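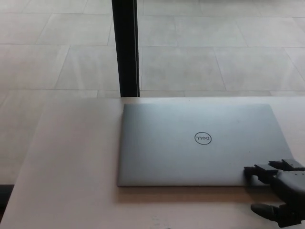 Trying to put together a Q1 request for end effectors on the laptop intake line at Tatville and I am stuck between two quotes. Clalorholm wants to sell us their multi-finger hand, with replacement finger modules at $679 each. Gatchalian is quoting a parallel gripper with a suction cup on the same flange, for a lot less up front. The task is short on paper: closed laptop arrives flat on the table, lid up, open it, read the label inside, close it, pass it on. The part that drives the whole budget is the front lip. With a thin silver Dell lying shut, a fingertip has to find the seam at the front edge, and a thumb has to come in low enough to be useful without dragging on the tabletop. A suction cup skips all that, at least on a smooth lid. I need to justify the hand or drop it. Planned volume is 100 units per day. What are people carrying for finger wear, and are you buying spares with the initial order or as a separate consumables line?

brasslug_41
Consumables line, every time. If you roll spares into the capital request, someone trims the request and the spares go first. Then you lose a fingertip in month three and the cell sits there while purchasing opens a new vendor record.

On the technical side I'd take the suction cup. Lifting a lid is one degree of freedom. You don't need knuckles for it.

tolstack
You need something to hold the base down, though. Stiff hinge, light chassis, the whole unit comes up with the lid. We had that on a similar job. The cup was fine, the laptop just followed it into the air. We ended up buying a Prodeck hold-down fixture, and once that was in, the cheap option was a lot closer to the expensive one.

brasslug_41
So add the fixture to the quote. Still cheaper, still fewer joints to maintain.

OP (flatpack_rf)
Fixture is a fair point and neither quote has it. The problem is mixed intake. Different widths and different foot positions, and some have stickers all over the lid where a cup won't seal. A fixture that clamps every chassis is its own project.

I should have given the presentation condition too. Unit goes hinge side away from the robot, long edges parallel to the table edge, front edge toward the hand. Pale matte tabletop, no locating features. The only thing giving the camera any contrast along the front is the darker band of the lower chassis and the shadow under it, and I would like to know if that is enough to plan on or if I should budget for lighting.
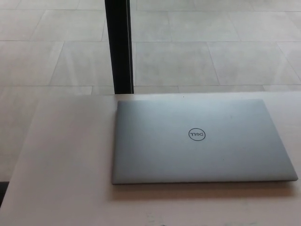 Yaryna Derkach
Budget for lighting. It is a small line compared with the hand and it will be very hard to get approved later as a separate item. Silver on off-white under diffuse light is a weak edge. A low-angle bar from one side would do more for you than a better camera. Or change the tabletop – a dark mat costs almost nothing and you can try it before you send the request.

On the hand, I would ask Clalorholm for a written cycle rating on the fingertip only, separate from the joints. The tip is what rubs on the lip. If they will only rate the full module, plan on buying full modules at full price.

tolstack
Agree on the mat. Disagree on the low-angle bar. On a metallic lid you get glare that moves with every model, and then you're tuning exposure per SKU.

Yaryna Derkach
Depends on the angle and whether you polarize it. I would not rule it out from a desk.

brasslug_41
Nobody has mentioned throughput. At 100 a day the hand has plenty of time to feel around for the seam. At triple that I'd want the cup regardless. Get the growth figure before you pick either one.

OP (flatpack_rf)
Growth figure is "to be confirmed," same as last year. I can get 2 finger modules as spares into the consumables line without a signature, so that is probably what goes in. Mat and lighting go in as one line called cell prep. I've asked Gatchalian to requote with a hold-down for mixed widths and I'll hold the request until I see their number. Clalorholm has the fingertip rating question as of this morning, Wed 11 November.

tolstack
Ask both of them about freight on the spares. It's never in the quote.

Related threads
Wear parts: capital or consumables?
Prodeck hold-downs on uneven chassis
Vacuum cups on stickered lids
Service contracts for multi-finger hands, worth it or not

82 shares | 10 comments
Contact | Forum rules | Copyright the respective posters | Back to top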